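Home News Clubs Galleries Contact

The Great Paper Sort, in Four Pictures

Oct 26, 2009 | By Kiros Wako

5 min read

Every club has a founding document. Ours is a receipt for folding chairs, and for years it lived somewhere in a heap of loose paper along with the song sheets, the membership forms and a very long letter about parking. When we moved out of the back office in Uvadby last July, the heap came with us. It came in grocery bags.

So one Saturday was given over to sorting it. The plan, agreed over bad coffee, was to deal with 1271 sheets before supper. I would like to state for the record that I voted for a bonfire.

The rules were simple enough. Anything blank goes back to the printer. Anything with a signature gets a folder. Anything in duplicate goes, unless it's the Berkance walk map, of which we keep two copies because the first one is wrong and the second one is wrong somewhere else.

Paper does not like being squared up. You get one side straight and the other side takes offense. We began on a bare stretch of wood and had covered most of it with folders before anyone could remember what the folders were for.

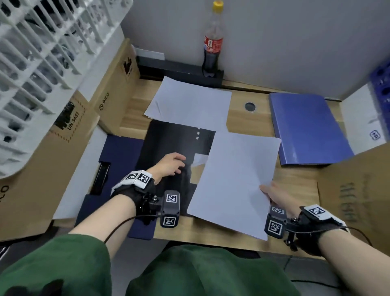
Hiwot Gebretsadik wrote in after seeing the first draft of this page, to say that the date should go on the outside of the folder, in pencil, top right, and that she has been telling us this since the Clilalow trip. She would also like her hole punch back. Both points are noted. The hole punch is under investigation.

The middle of the afternoon is when sorting turns into reading. You pick up a page to see which pile it belongs in and ten minutes later you are deep in the minutes of a meeting where 18 people argued over whether soup counts as a hot meal. (Carried, narrowly. Soup counts.)

By then the piles had started having opinions of their own. There was the pile for keeping, the pile for asking Hiwot about, and the pile that was only ever meant to be a place to put things down for a second. The third one did very well for itself.

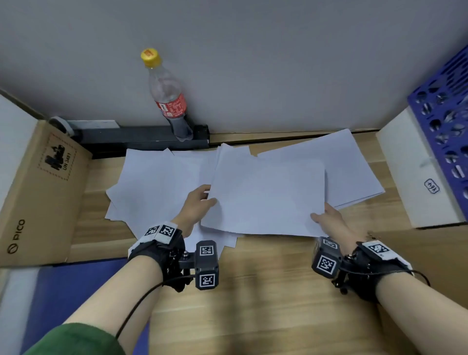
Squaring up the stack, with the rest waiting its turn.

A word on folders. We own several kinds, none of which were bought on purpose. The ones with a pocket lose things out of the pocket. The ones with elastic have given up on elastic. The kind with a spring clip is the best of the lot, provided you keep your thumb clear. It will hold 70 sheets without complaint, and at 71 it pops open in the middle of somebody's sentence.

The trick, if you want one, is to tap the bottom edge first, then the side, and get the stack under the clip before it changes its mind. Don't try to feed pages in one by one. I did that with the 28 pages of the Tekleab correspondence and they are now in an order known only to themselves.

Tekleab, for newer members, was the hall we nearly rented. The letters begin with "Dear friends" and end with "To whom it may concern," and you can more or less chart the decline of the boiler from one to the other. We kept all of it. I can't say why, except that page nine has a very good drawing of a radiator on the back.
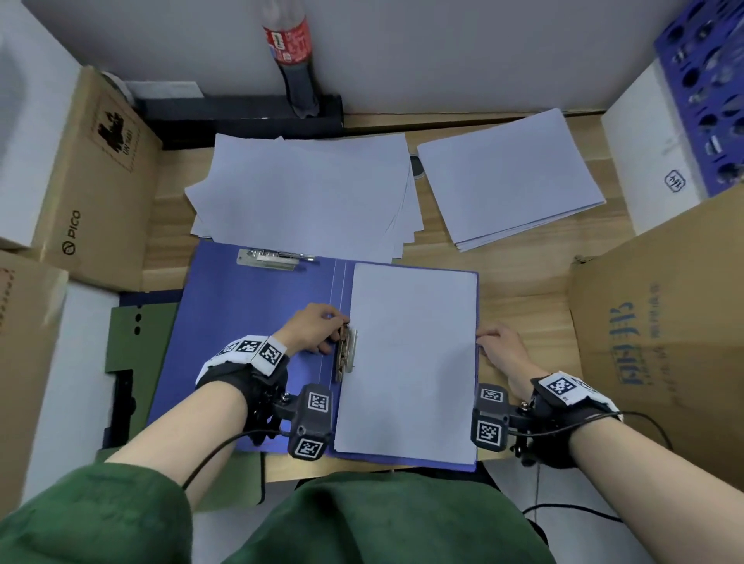 UVADBY WALKING & SUPPER CLUB – Records and Odds and Ends

Supper got pushed back an hour, then another. It was supposed to be the reward, and a stew that has been promised for six tends to lose heart by eight. We ate it anyway, standing up, well away from anything with a signature on it. There was some talk of putting the leftover forms in order by surname. The talk was allowed to die down by itself.

What we learned, for whoever does this next time:

Bring more folders than you think you need, and then don't open the last one, or it will be full.

Staples come out before filing. So do the raisins. I don't know whose raisins.

Write the label before you fill the folder. We have one marked MISC, one marked MISC 2 and one marked NOT MISC, and I couldn't swear to the difference.
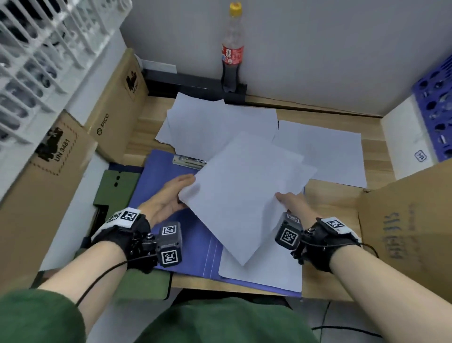
Drinks on the sorting table remain a sore subject. The official position, adopted after the tea incident, is that no liquid comes within arm's reach of the archive. The unofficial position is standing at the back by the wall with a yellow cap on, and there isn't much cola left in it. I make no accusations. I will say that a small stack held over an open blue folder is a nervous enough business without refreshments, and that the parking letter already has one ring on it from an earlier age.

The folders are going on the shelf in the new room, next to the lantern. If you need an old route sheet, ask first and put it back where it came from. If you have club papers at home, and Hiwot believes that several of you do, please bring them to the next supper, flat, with no grocery bags.

The folding chair receipt has not turned up. We did find the one for the tables.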